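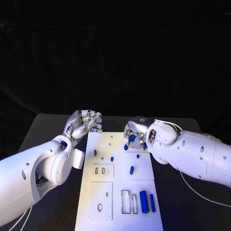
Wiegand Opens Preorders for Aron, the Lighthouse Keeper from "Gritham"

HARKCOMBE, 11 Mar 2023 — I've been wanting to write this one for a very long time. Aron is up for preorder! If you've played Gritham, you already know who I'm talking about, and you probably already have an opinion about his coat. If you haven't, he's the grumpy lighthouse keeper who shouts at you off the rocks in the first chapter, refuses to sell you lamp oil in the second, and then does the thing at the end of the fourth that I'm still not allowed to spoil in a press release.

He's the next figure in our small-scale poseable line, and he's a big step for us (a small figure, but a big step). He stands 100 mm tall with his hat on, or 4 inches if you think in inches like I do. He comes with two faces, a pile of accessories, a piece of the lighthouse gallery to stand on, and the lantern. I'll get to the lantern.

What's in the box

Let's start with the faces, because that's what everybody asks first. The standard one is the scowl. We used his dialogue portrait for it, the one that pops up every time you click on him with nothing useful in your inventory. One eyebrow is lower than the other and the mustache droops on the same side. The second face is the shout, mouth wide open, eyes squeezed nearly shut, and it's the one I'd put on first if I were you. It goes beautifully with the raised arm.

There was some back and forth in the studio over a smiling face. He smiles once in the whole game, and you only see it if you bring the herring back to the cat before the storm. Some of us felt that a smile would be a nice reward for people who found that scene. I was on the other side. I think it belongs in the game and should stay there, and I was stubborn about it, so if you're mad about the missing smile you can be mad at me.

Now the accessories. You get the oil can, the brass spyglass (it doesn't slide, sorry, we tried), the rolled-up chart, a mug, and the cat. The cat is a separate piece and sits on her own. She can also go on the gallery rail, where there's a little notch for her back paws. She's very slightly larger than she should be next to him, and that's on purpose, because at true scale her face was a dot of paint.

The hands swap out at the wrist. There's an open pair, a gripping pair, a pointing right hand, and a left hand sculpted around the handle of the mug. Please don't force the mug into the regular gripping hand. It will go in. It won't come out nicely.

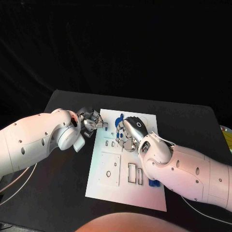 The coat took the longest of anything. In the game it's one long slab of oilskin that swings when he turns around, and at this size a solid piece would've locked his legs completely. So we split it at the back and made the two lower panels soft plastic, with the upper part hard. You can bend his knees, sit him down on the step, or have him lean into the wind with one foot back, and the coat follows along well enough that you won't be staring at the seam. There's a spare pair of panels too, sculpted as if the wind's got hold of them. Those are hard plastic and only work with him standing.

I should say something about the color, since we've already had mail about it. The prototype we showed last November had a bright yellow coat, like the game's box art. The final one is darker and a bit greener. Go play the first chapter again and look at him by lamplight, and I think you'll see why. The yellow looked like a raincoat you'd put on a toddler. We also added a wash in the folds and some salt staining along the hem, and every one of those hems is going to be a tiny bit different.

About that lantern

Okay, the lantern. It's clear plastic with a warm amber core, and there's no battery in it. I know a few of you were hoping for a light. We looked into it, and at this size the battery box would've had to live in the base, with a wire running up his sleeve, and then you lose the elbow. I'd much rather have the elbow.

What we did was frost the inside of the panes and leave the outside polished. Put it in front of a window or under a desk lamp and it picks up a glow all by itself. It's my favorite part of the whole figure and I've had the sample sitting on my windowsill for weeks. The handle is separate and moves freely, so the lantern hangs straight down whatever you do with his arm.

The gallery base is gray with rust spots around the bolts. Its rail sections pull out if you'd like him closer to the front of the shelf, and there are peg holes on both sides so that two bases can be joined. I won't say why you might want a second base. (Chapter four people, you know.)

One more thing on the base: his support arm is the clear kind we always use, and it plugs in behind the belt. He'll stand up without it in the plain poses. For anything with the wind coat, use the arm. Those panels are heavier than they look and he'll tip backward on you.

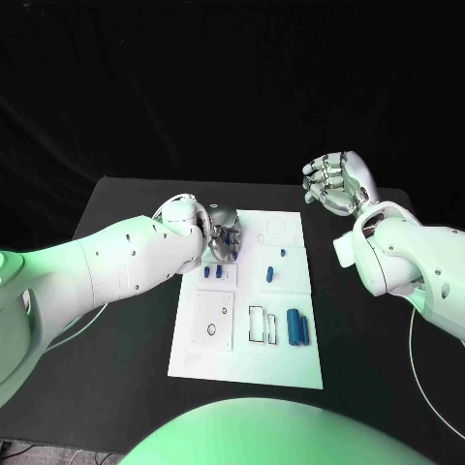

The Harkcombe edition

There's also a shop edition, and I want to be really clear about how it works because we made a bit of a mess of it last time. We're making 200 of them. They'll be sold over the counter at our store in Harkcombe and they won't be on the website at all. You get everything in the regular box, plus the storm hat with the chin strap tied and a clear rain effect piece that clips onto the base. The slipcase has the chart of Gritham Sound printed on the inside, so you'll have to take it apart a little to see the whole thing.

One per person, please. If you're picking up for a friend who can't travel, talk to us first and we'll try to work something out. We won't be holding any back under the counter for regulars, and yes, I've had to tell my own family that.

If you can't get there, you aren't missing any part of the main figure. The faces, hands, coat panels, lantern, and cat are exactly the same in both. I'd love for everyone to be able to get the storm hat, but the mold we made for it is a short-run one and it simply won't hold up for the full production.

Ordering and shipping

The regular Aron is item 2321. That's the number to give your local store if you want them to order him in for you, and they can do that starting today. You can also order straight from our website. Orders placed together ship together, so if you've got something else coming sooner and you don't want to wait, put Aron in an order of his own. Every time we open preorders somebody gets caught by that one, and splitting an order later is slow work on our end.

Final shipping will be in November if the paint samples stay on track. They've been good so far! The second round came back with his eyebrows too light, so we sent notes, and the third round looks right to me. I'll post photos of the production sample when I have one I'm happy with.

Preorders stay open until the production slots are filled. We'll put a notice on the item page before they close. If your address changes in the meantime, please update it in your account and don't just write it in the comments box, where it's very easy for us to miss.

A few questions we've had already

Will he fit with the earlier Gritham figures? Yes, same neck peg and same wrists, so you can give his shouting face to the Harbor Master if that's your idea of fun. It's mine. The hat won't fit on anybody else, though, because it's sculpted around the shape of his hair.

Does he come with the logbook? He doesn't. We had it on the list early on and it lost its place to the cat, which I still think was the right call.
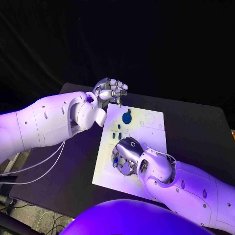
One customer wrote back within the hour to say that leaving out the logbook was a mistake, that the whole second half of the story hangs on it, and that "a cat can't prove who put out the lamp." Fair point! I've passed it along, and the logbook is now at the top of my wish list for an accessory pack. I can't promise there'll be a pack. I can promise I'll keep bringing it up in meetings.

Stores that want display cards or a loan sample for the counter can write to the Wiegand trade desk through the contact page on our website. Review samples will go out after the production sample is approved, and if you've reviewed one of our figures before, you're already on the list and don't need to ask again.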